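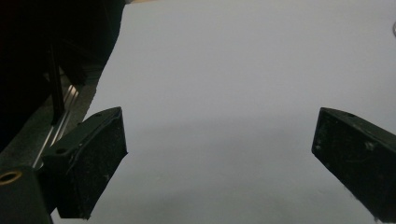 Herham, January

Where Does the Spatula Go? A Report on Hanging Kitchen Utensils
Carola Sauerland, Product Studies, second-year project

My project began with a drawer. The shared kitchen at Asstead has one for utensils, and it opens as far as the potato masher allows. After the masher won for the third morning running, I decided to write about the alternative, the kind of stand where everything hangs in the open and can be judged by visitors.

The question I set myself was simple: is a stand easier to live with than a drawer? My supervisor asked me to define "easier to live with." I spent most of a month on that and ended up with two measures, which were how long it takes to get the tool you want and how annoyed you are when you have it. The second was scored from one to five by my housemates, who turned out to be generous with fives.

I logged 61 retrievals from the drawer and 35 from a stand. The numbers are uneven on account of everyone in the house moving over to the stand and refusing to go back, so I suppose that is a finding, although my supervisor calls it a flaw in the method. 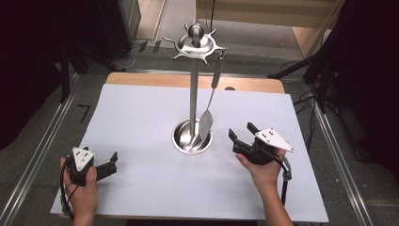 3. THE STAND

A steel pole rises from a round base like a shallow bowl, and the hooks curl out from a ring at the top like the arms of an octopus that has been to finishing school. On top of that is a knob. With a single spatula on it, the whole thing looks like a coat rack at a party that only one guest came to.

Hanging something up is the harder half of the job. Taking a spatula off needs one upward nudge. Putting it back means getting the end of a long handle onto a hook, and on a crowded ring the neighbors start swinging. The best approach I found was to come in slowly from the side and keep the blade low. The worst was to do it while talking.

The blade matters too. A broad one hangs down near the base, so it pays to check the height of the pole before buying anything longer. I learned this from the Kuhlmann ladle, which sat on the bottom with its handle leaning on the pole and had to be left out of the results.

4. WHAT I WOULD CHANGE

I would use more than one house. I would also test with wet hands, as suggested by my classmates on the Trunance course, who cook more than I do. My log sheets had no column for tools that were already in the sink, and that was where the whisk spent most of January.

The masher is still in the drawer. It doesn't fit on a hook.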